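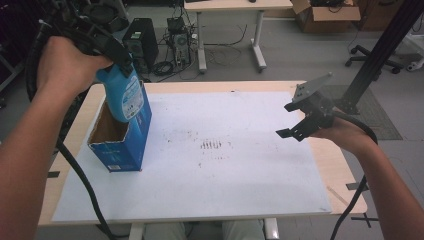
브롤포트(Brollport), 12월

# Innes 연습실 드럼 세트 및 하드웨어 점검표

대상: Lundier 5기통 세트(베이스 드럼 22인치), Mekico 스탠드 및 페달 일체
점검 시각: 오전 개방 전, 전원 차단 상태에서 시작

판정 기호: **O** 양호 / **△** 조건부 사용 / **X** 사용 중지

## 1. 베이스 드럼

- [x] 스퍼 좌우 돌출 길이 일치: O
- [x] 스퍼 고정 나사 풀림 없음: O
- [ ] 후프 클램프 접촉면 마모: △
- [x] 타격면 헤드 균열 및 패임: O
- [x] 내부 흡음재가 헤드를 과도하게 누르지 않음: O

의견: 페달 클램프가 닿는 후프 하단의 도장이 벗겨지고 목질이 눌려 있음. 균열은 없음. 고무 패드를 덧대고 사용하되 클램프를 공구로 조이지 말 것. 다음 점검 때 눌림 깊이를 다시 잴 것.

## 2. 탐, 플로어 탐, 스네어

- [x] 탐 홀더 볼 조인트 유지력: O
- [x] 플로어 탐 다리 고무발 3개: O
- [ ] 스네어 러그 나사 전수 확인: △
- [x] 스내피 스트레이너 작동: O
- [x] 림 가장자리 거스러미: O

의견: 스네어 러그 하나에서 텐션 볼트가 연주 중 풀린다는 기록이 점검부에 두 번 있음. 와셔를 교체하고 재조율함. 재발하면 러그 내부 너트를 교체. 림은 장갑을 벗고 손끝으로 훑어 확인했으며, 이전에 지적된 스틱 자국 부위의 거스러미는 줄로 제거되어 있음.

## 3. 심벌 및 스탠드

- [x] 심벌 중앙 구멍의 키홀 마모: O
- [ ] 슬리브 및 펠트 장착: X
- [x] 윙너트 체결: O
- [x] 삼각 다리 벌림 폭: O
- [x] 붐 암이 다리 위쪽 방향으로 정렬됨: O
- [ ] 하이햇 클러치 유지력: △

의견: 크래시 스탠드(관리번호 456)에 슬리브가 없어 심벌이 금속 나사산에 직접 닿음. 해당 스탠드는 사용 중지하고 꼬리표를 부착함. 예비 스탠드(관리번호 628)로 대체. 예비품은 높이 조절부가 뻑뻑하나 고정력에는 문제없음. 하이햇 클러치는 아래쪽 너트가 서서히 풀리므로 연습 시작 전에 이용자가 직접 조일 것.

## 4. 페달 및 의자

- [x] 비터 축 고정 나사: O
- [x] 체인 링크 변형 및 이물: O
- [x] 스프링 상하 고리 이탈 여부: O
- [x] 의자 높이 고정 핀: O
- [ ] 의자 좌판 흔들림: △

의견: 좌판과 기둥 사이에 유격이 있음. 체결부 나사를 조인 뒤 줄었으나 완전히 없어지지는 않음. 회전식 높이 조절 의자는 잠금 너트를 반드시 마지막에 조일 것. 순서가 바뀌면 앉은 상태에서 좌판이 돌아감.

## 5. 바닥, 통로, 전기

- [x] 드럼 매트 모서리 들뜸: O
- [x] 출입문까지의 통로 확보: O
- [ ] 모니터 스피커 케이블 고정: △
- [x] 멀티탭 과열 흔적, 피복 손상: O
- [x] 악보대 위치 조도 400럭스 이상: O

의견: 케이블 한 가닥이 의자 뒤쪽을 가로지름. 벽 쪽으로 우회시키고 테이프로 고정했으나 길이가 부족하여 스피커 위치를 벽 쪽으로 옮김. 긴 케이블 입고 후 원위치.

## 6. 청력 보호

- [x] 일회용 귀마개 비치: O
- [x] 차음 헤드폰 이어패드 손상: O
- [ ] 연속 연습 시간 안내문 부착: X

의견: 안내문이 떨어져 있고 여분이 없음. 재부착 전까지 예약 확인서에 같은 문구를 넣을 것. 두 명 이상이 동시에 입실하는 수업에서는 대기자도 귀마개를 착용. 헤드폰은 이용 후 이어패드를 닦고 걸이에 둘 것. 젖은 상태로 서랍에 넣으면 표면이 갈라짐.

## 조치 목록

| 항목 | 조치 | 상태 |
|---|---|---|
| 후프 클램프부 | 고무 패드 추가 | 완료 |
| 스네어 러그 | 와셔 교체, 경과 관찰 | 진행 |
| 스탠드 456 | 슬리브 및 펠트 장착 | 부품 대기 |
| 하이햇 클러치 | 너트 교체 | 부품 대기 |
| 의자 좌판 | 유격 재측정 | 예정 |
| 스피커 케이블 | 긴 규격으로 교체 | 주문 |
| 연습 시간 안내문 | 재인쇄 후 부착 | 예정 |

비고: Mekico 구형 클러치는 신형 너트와 나사산 규격이 다름. 주문 전 로드 지름을 확인할 것. X 판정 품목은 꼬리표를 떼기 전에 해당 항목을 처음부터 다시 점검하고 점검부에 결과를 기입함.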